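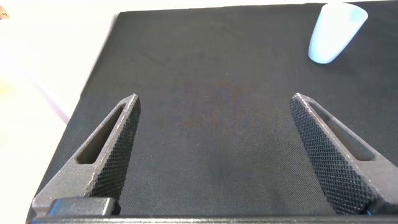 28 de diciembre de 2019. Puesto Potach, revisión de la norma interna de manipulación antes de pasarla a Siltent. Sigo con el punto de la apertura previa: la pinza tiene que llegar abierta a la zona de agarre y no abrirse encima del objeto. Con los dos dedos bien separados sobre la tela negra y el vaso azul claro todavía lejos, hacia la esquina, se cumple. Las almohadillas moleteadas quedan enfrentadas y sin nada entre ellas; dejo escrito que se limpien con cepillo seco, sin alcohol, al empezar cada turno. En el registro van 2.680 ciclos al abrir y 2.704 al cerrar. Falta decidir si el contador se pone a cero al cambiar de dedos. Yo no lo pondría a cero.

Colocación de objetos, apartado 3 de la hoja: de pie, boca arriba, sin tocarse, y el brazo fuera antes de que nadie meta las manos en el recinto. La versión de junio decía «separación suficiente» y cada uno entendía una cosa. Propongo cambiarlo por «un dedo de la pinza cabe abierto entre dos objetos vecinos».

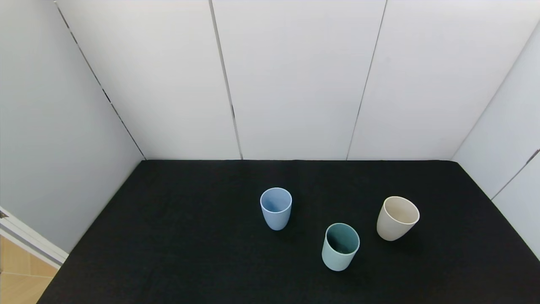
Última modificación de esta página: rev. 173

Con el azul cerca del fondo, el verde azulado más adelante y el crema a la derecha, vale como disposición de partida. Pendiente: marcar las posiciones en el plano de la hoja, no sobre la tela.

Aproximación: velocidad reducida desde que la muñeca entra en la vertical de la mesa. Kalogeropoulos pide además parada con confirmación antes de cerrar los dedos. La dejo como obligatoria en puesta a punto y opcional en repetición.
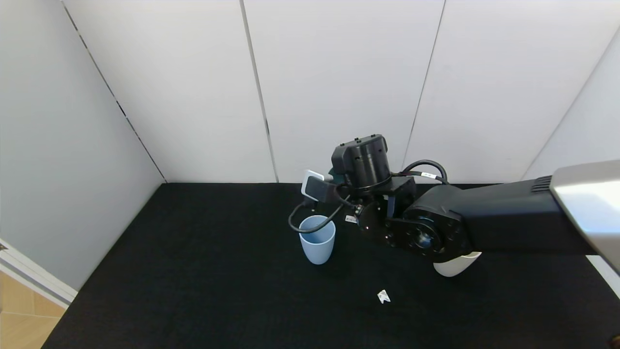
Categoría: Seguridad / Cables y orden de mesa

El cable negro que sale del módulo de la pinza hace un bucle justo por encima del borde del vaso. Añadir a la norma: ningún bucle por debajo de la punta de los dedos en posición de agarre, y comprobarlo con la muñeca girada a los dos topes. Probar una brida más corta, de las de Plutmont.

En la mesa hay también un trozo de papel blanco arrugado. El punto de mesa limpia ya existe, pero está al final de la hoja; lo subo al principio, antes de habilitar motores.

Queda por redactar quién firma la hoja cuando hay cambio de turno a mitad de serie.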